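Consumer Claims and Evidence
Handout 3: Does tidying up make you work better?
Instructor: Shazia Mirani

Read this before class. Bring the Clollard leaflet with you, marked up.

The claim for this week is one you have heard all your life. A clear desk means a clear head. It gets repeated in office handbooks, in magazine columns and by parents. It also sells a lot of trays. I don't say it is false. I say the people who repeat it have mostly not checked, and the ones who have checked tend to be selling something.

Start with the leaflet. Clollard makes desk organizers. It says that 185 office workers were given a set of its products and that most of them "felt more productive" after 2 weeks. Write down what is missing before you read on.

My own list is as follows.

Felt by whom, compared with what? There was no second group that got a box of the same price with something else in it, say a lamp or a plant. People who get a free gift and are then asked a friendly question tend to give a friendly answer.

"Productive" was never measured. Pages typed, calls returned, errors caught: any of these could have been counted. A feeling was counted in their place.

Who dropped out? The leaflet gives the number who started. It does not give the number who answered at the end.

Now the harder case. Laiba Sandhu's term paper last January tried to do this properly, with 60 students sorting invoices at either a cluttered or a cleared table. The cleared group finished sooner. Good so far. But the cluttered group had to move things out of the way before they could spread out the papers, and the clock was already running. So what did she measure? Possibly focus. Possibly just elbow room. She says so herself on the last page, and that paragraph is the best thing in the paper.

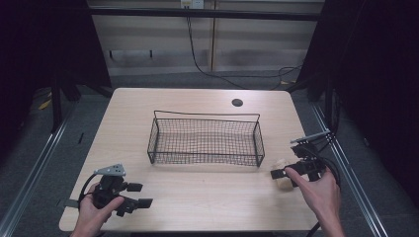 Elbow room is a dull explanation, and dull explanations should get first turn. If a result can be had from plain physical convenience, you don't need a theory of the mind to go with it. Christos Vlachopoulos will argue the other side in class. He thinks visual clutter pulls at attention even when it is out of reach. Ask him how he would tell the two apart, and don't accept "it's obvious."

A word on before-and-after stories, which the leaflet is full of. People buy organizers when the mess is at its worst. From its worst point a mess usually gets better, with or without the purchase. We met this in Handout 2 with the cold remedies.

For discussion:

Design a test that separates elbow room from attention. Keep it cheap.

Would you believe the Clollard result if it had gone the other way? Be careful with this one.

Noreen Farooqui asked whether a claim can be badly supported and still be worth acting on. I think it can, if acting on it costs little. Argue with me.

Written answers, one page at most, go to Tariq Rind before class. He will not take them by email.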